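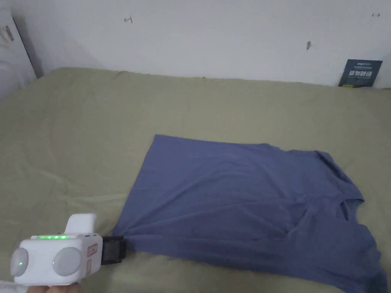

Filed under: Lab notebook / Case-record coding
Feb 10, 2026, posted by Simone Furtado

Coding run 2 on the domestic violence call records. Teixeira district only, the other two files still not released. 2919 rows after dedupe. Rogério had a different total, turns out he kept the withdrawn complaints in. We leave them OUT of the main table, separate sheet.

Main headache again = what counts as one incident. Two calls same night same address, station logs them as two. Station guide says merge if under six hours. Fine, but 160 rows have no time at all, just a date. Left unmerged for now, flagged yellow.

Relationship field is a mess. "Partner", "ex", "known", "known male", "fam." Alžběta wants "known" split. Can't, no basis for it in the record. Went with her second option, code 7 = known, unspecified.

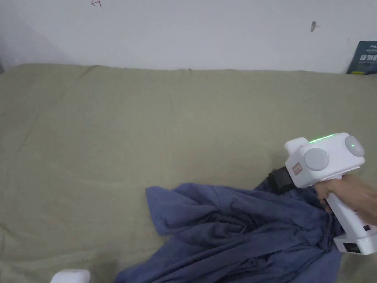

Double coding check

Tarcísio and me, same 25 records, blind. Disagreed on four. Three of those were threat vs. attempted assault, wording in the officer notes really vague. The fourth was my mistake, read the wrong line. Need a written rule for threats before anyone codes more. Hazem drafting, will go in the shared folder.

Also Primora export drops the accents in street names, so the adress match fails on those. Fixed by hand for 15, not doing that for the whole file. Ask Jemness if they can resend as UTF-8.

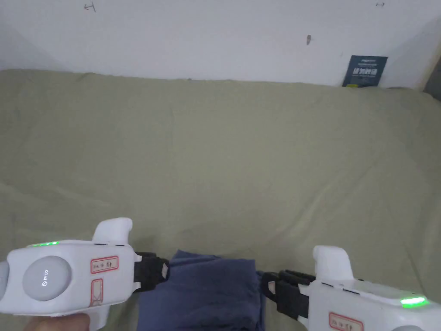
Violence Records Working Group, Drelirell Center

Reminder to self, no names or house numbers in the notes column. Found two in Rogério's batch, blanked them, told him.

The October figures look low. Don't write anything about a drop yet!! One station changed its intake form that month and the night desk kept useing the old one. Alžběta is calling them.

To do:
- threat rule (Hazem)
- withdrawn sheet, recount
- ask re missing times, maybe on the paper log
- rerun the 25 once the rule is in, swap Tarcísio for Alžběta

2 comments | 0 shares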